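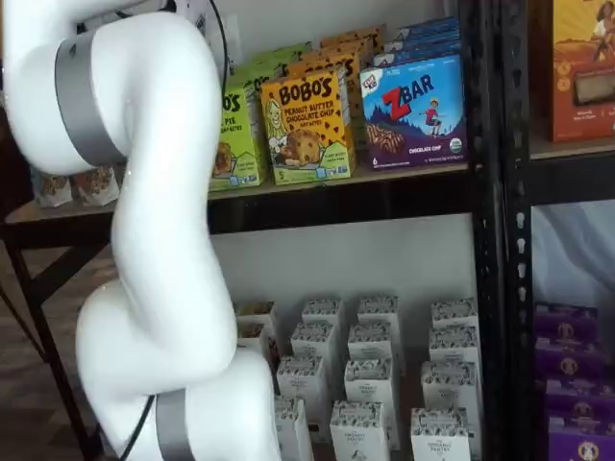 Robotic arm and black metal shelving.

Single Touch Payroll: what small employers need to have ready

May 6, 2019

If you have fewer than 20 employees, Single Touch Payroll will apply to you from 1 July. Several clients in Kerham and Curum have asked us what changes and what stays the same, so the main points are set out in this item.

Under the new system you send pay, tax and super details to the ATO each time you run a pay. You do not have to change your pay cycle. Weekly pays stay weekly, and monthly pays stay monthly. What changes is that the figures go in on or before payday, straight from your software.

If you already use a current payroll package, check with the supplier that the reporting function is switched on. Some packages need an update first. If you keep wages in a spreadsheet or a wages book, you will need to move to something that can lodge. There are low-cost options for very small employers, and we can go through them with you.

Before your first report, please check the following for every person on the payroll:

Full legal name and date of birth
Current home address
Tax file number
Start date, and finish date if they have left
Super fund and member number

Most of the errors we fixed in March came from old addresses and from allowances coded as ordinary wages. Allowances have to be listed separately, so look at your pay items as well as your staff records.

Our office will run a payroll set-up session at the Nestow rooms. It goes for 65 minutes and there are 30 places. Bring your latest pay summary and your software login. There is no charge for bookkeeping clients.

For clients who would like us to do the set-up, the fixed fee is $600 including GST. This covers the software connection, a check of all pay items and the first lodgement. Allow seven working days from when we receive your records.

Rao clients on our monthly bookkeeping plan do not need to book. Your file will be changed over as part of the normal work, and we will email you a form to sign before the first report goes in.

To reserve a place, reply to this newsletter or ring the front desk.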